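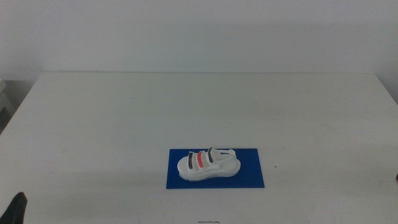

Footwear Care and Display, Unit 3: The Single Shoe

Hi all! These are my notes from the Niltthorpe session, typed up for everyone who missed it (and for Jozef Bosman, who asked for them twice). Bring them along on 17/07/2025, please.

I always start people on a single sandal. One shoe makes you slow down and look at it properly, and a chunky white platform is my favorite for this, as every smudge on it shows. Set it on its sole on a colored mat, side toward you. I like a strong blue under white shoes, but do watch for the color bouncing up onto the bottom edge of the sole! Kgomotso Steyn spent ages rubbing at a "stain" once that was only reflection.

Work in this order: straps first, then the top of the footbed, then the side of the sole. Layered or rippled edges need a soft brush, and you go along the ridges. Give it 30 strokes a side and then stop, even if you're enjoying yourself.

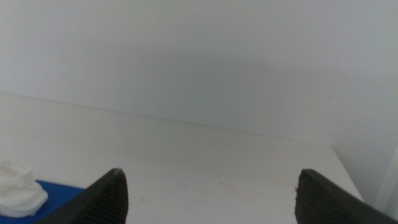 Now, the table. Wipe it before you start and again when you finish. White tops pick up faint scuffs over the years and those won't come off with a cloth, so don't scrub at them. What I care about is grit, and you find that with your palm, not your eyes.

For next time: read pages 16 to 30 of the Willems handout, and write me a short paragraph (400 words at the very most) on how you'd clean and set out a sandal with three straps. Pieter Peeters has the spare copies.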